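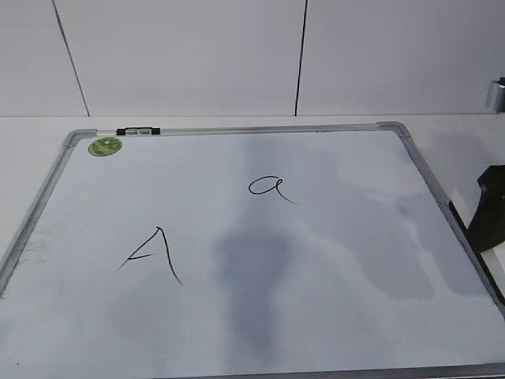

Success rate is a lousy number for handwriting. There, said it.

Quick version of the argument, written between two other deadlines. Most write-ups on robot writing report one figure. Letter legible, yes or no. Run it 100 times, count the yeses, done. Lalus did it in July, Zakier did it, and we did it too in our first draft, so I'm not throwing stones.

But legible covers a lot. An A with its peak leaning right passes. So does an A whose crossbar pokes out past the left leg. Lowercase a with a long tail? Pass. Sits way higher on the board than its neighbor? Pass, the classifier crops each letter first and never sees the neighbor. All that gets thrown out and its exactly the part I'd want to look at. Lean, height, tail, where the pen lifts. That's the policy telling you what it learned.

Seidu Quartey disagrees, says stroke metrics are fussy and reviewers skip them. Maybe. Reviewers skip plenty.

What I'd ask for: publish the boards. Every one, unwiped, bad ones included. Then 4 plain measurements per letter, no composite score. Bouvier's group could do this tomorow with the logs they already have.

And stop cropping. Letters live next to other letters.

Tetteh Gbeho, Dec 16, 2023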